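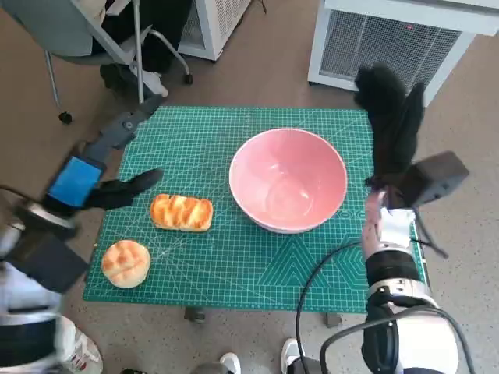
Room 206 floor check, Plireo. Walked with Malcolm Greenwood before lunch. The cutting mat lies flat, and the pink bowl on it is empty.

- [x] Walkway to the door clear
- [x] Bowl free of chips – checked rim and foot
- [ ] Cable on floor taped down – it loops wide, reroute along the wall
- [x] Vent grilles not blocked
- [ ] Office chair moved back to desk 6

Bread and buns off the floor by end of day. Two items open, recheck Monday.

So-yul Heo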